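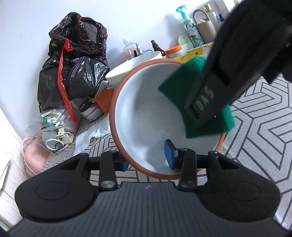

Irfan Wibisono wants to know why the dishwashing is taking up half of this report when the grant was for a kitchen. Fair question, and he asked it nicely, so I'll start there and get to the money after.

When you gave us the Kerano grant we promised a shared kitchen that people would want to cook in. The cooking side is going great! The washing-up side is where I've spent most of March. We have nine big serving bowls now, and they get used for everything - salads, bread dough, rice, the enormous potato thing Ferhat makes on Friday nights - and by the end of the evening they come back with a crust you could tile a roof with. If the bowls aren't clean, the next group can't start, and then I get the phone calls.

So we sat down (me, Ferhat Dağdelen and a pot of coffee) and wrote a washing routine that fits on one card. Scrape, soak, scrub, rinse, dry upside down. The scrubbing is done with a green scouring pad, and the pad goes all the way up the wall to the rim, where the dough likes to hide. I tried soft sponges for the first couple of weeks and they were shredded by the weekend.
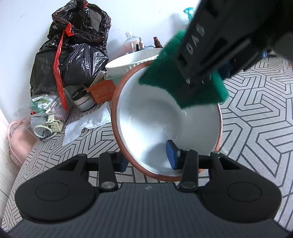 We also agreed that one hand holds the bowl by its wall the whole time you scrub. I know that sounds fussy, but we lost two bowls in the first month from people letting them spin around, and I'd like to keep the ones we have left. Paper towels are fine for spills but they don't go anywhere near the compost, please and thank you.

On to the numbers. We had 11 groups through the kitchen this month, up from six, and $50 of the supplies budget is still unspent. I'd like to put it toward a second drying rack from Selent if you're OK with that. The first one is always full by 9 p.m. and bowls end up stacked wherever there's room.

Still to do: get the card laminated, fix the wobbly shelf, and find out from Fogh when the new faucet is coming. They told me soon, twice. I'll send the receipts over separately once Ferhat gives me his.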